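Punden Tabletop Simulator, home licence: a review

Reviewed by Othmane Abdelaziz, Jun 15, 2020

My brother-in-law owns a real robot arm. It lives in his garage in a crate and comes out whenever he feels his marriage has become too quiet. I wanted one as well, was told no, and bought the Punden simulator instead, which does much the same job on a laptop and can't take a chunk out of the benchtop.

You get a room, a table, a white arm bolted to the table on a black wedge, and a choice of small chores. I've spent most of my time on the chess one. It isn't really chess. The board is five squares by five and I've been working with three pieces, one black and two pale, so if you were hoping to brush up on your openings you'll be finished by morning tea.
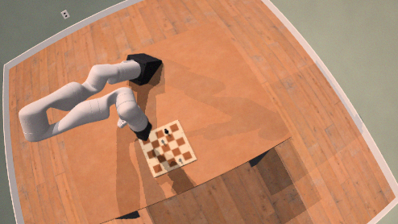 Installation took me two evenings, one of them my own fault. The manual was translated with great courtesy and says "please be confident" at the point where it ought to say which folder. A fellow on the user forum, Min-kyu Bae, has posted a better set of instructions, and I'd start with his and keep the official one for company.

Once it's running, you can drive the arm by keyboard, by gamepad, or with a script. Keyboard is like parking a caravan by post. The gamepad is much nicer, and after a week I could get the fingers down over the piece I meant, more often than over its neighbour. A low side view at table height is the one to use for that last bit of the descent. From overhead I was forever convinced I'd arrived when I was still hovering. 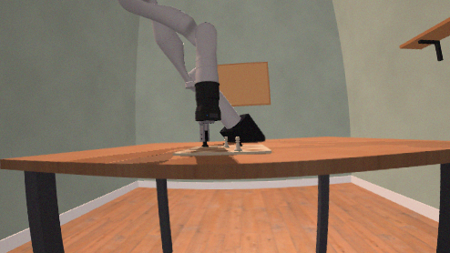 Views and rendering

The room is pleasant in a display-home way, sage walls and floorboards, and somebody has gone to the trouble of putting a shelf on the wall. Shadows are on by default and there are a lot of them. They look terrific and my laptop's fan had opinions. Turning them down a notch helped, though I missed them for judging height and ended up turning them back on.

Then there's the wrist view, a round fisheye looking out over the gripper. 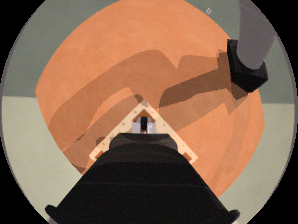
I disliked it for days. The gripper takes up the bottom of everything, the table bulges like a pumpkin, and the board turns up as a diamond, so left and right on the stick need a moment's thought. The trick, which I had from Dong-geon Cha on the same forum, is to ignore the rest and watch the two little pads at the fingertips. If the piece sits in the gap between them, you're lined up sideways at least. Depth is still guesswork, so I keep the side view open in a second window.
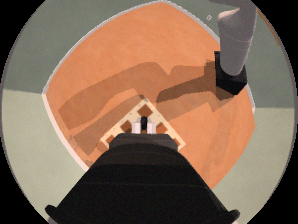 Scripting is where the money went, I suspect. The commands are sensibly named, the error messages are in whole sentences, and you can replay a run at quarter speed to admire your mistake. I did catch it forgetting my saved camera positions after the April update. Support wrote back in 4 days to say they'd noticed too.

Good: the scripting, the replay, the side view.
Not so good: the manual, the fan noise, the shortage of chores.

I tried the Balaskas one before this and it was quicker to install but had a single camera, bolted in the least useful corner. If you've any patience for manuals, go with the Punden. 6 out of 10 for the first week, and an 8 since I bought the gamepad.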